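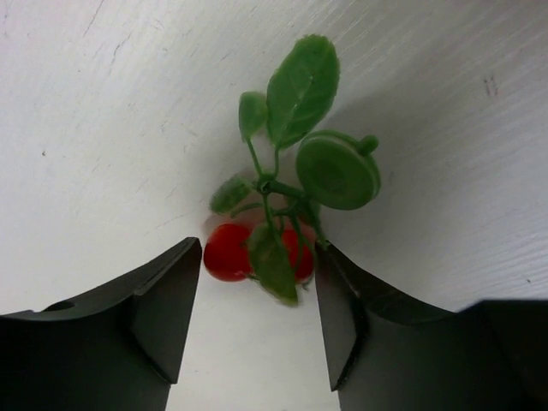

Plastic cherries between the gripper fingers, one of our pick-up objects.

Jobs > Robotics > Test operators

I'm Delyth Gittins and I'm after two people to join me at Trustonham for 9 weeks, helping write the handling rules for Etel, our tabletop arm. You'd drive the arm, log every grasp and tell me when a rule is daft (please do, I've written plenty of daft ones!).

The rules so far: hands out of the cell while the arm is live, stop button within reach, speed down before anything delicate, and no grasp counts unless a second person has signed it. Ottar Berge will train you on the stop procedure, and you can't start until he's happy.

No degree needed. I'd love someone fussy who writes clearly and doesn't mind doing the same pick up to 2,123 times. Pay is monthly and we cover your bus fare from Talludholm.

Send me a page about yourself by 29 Jul 2021. Tell me about a rule you changed at work, big or small.

Search jobs Keyword or town Go

Contact Delyth | © Danladi | Back to top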